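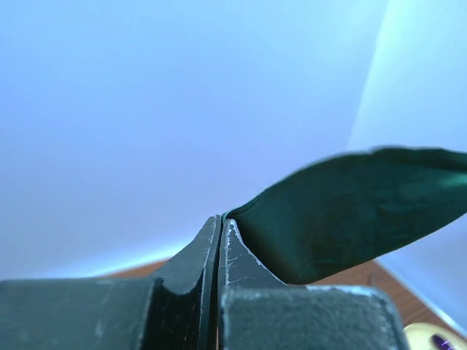

Encyclopedia > Robotics > Robot learning > Demonstration collection

We use cookies to improve your reading. By continuing you accept our cookie policy.

1/5/20, by Nam-gil Na

Demonstration collection is the work of gathering examples from which a learning system can copy a task. A person guides the robot through the task, and the computer records the camera pictures together with the position of the arm and the opening of the gripper. One complete recording is called an episode.

Wrist view

In many setups a small camera is fixed near the gripper. It sees the fingertips from very close, and also the object held between them. Soft, sheet-like objects are difficult in this view. They bend when they are pinched, and one held piece can hide a large part of the table. For this reason a second camera is often placed at the side.

Worn fingers with scratches on their edges are usually kept in use during a collection. If the fingers are changed, the change is written in the log.

The Shetty procedure

The Shetty procedure was first used at the Clinville workshop by Tetsuya Sasaki. The operator records 20 episodes for each object, then rests for 10 minutes. The object is put in a new place before every episode. Failed grasps are saved in a separate folder and are not deleted. A later version, used in Stukwood, has six operators, so that the system does not learn the habits of only one hand.

See also: Gellau format, Teleoperation, Episode labeling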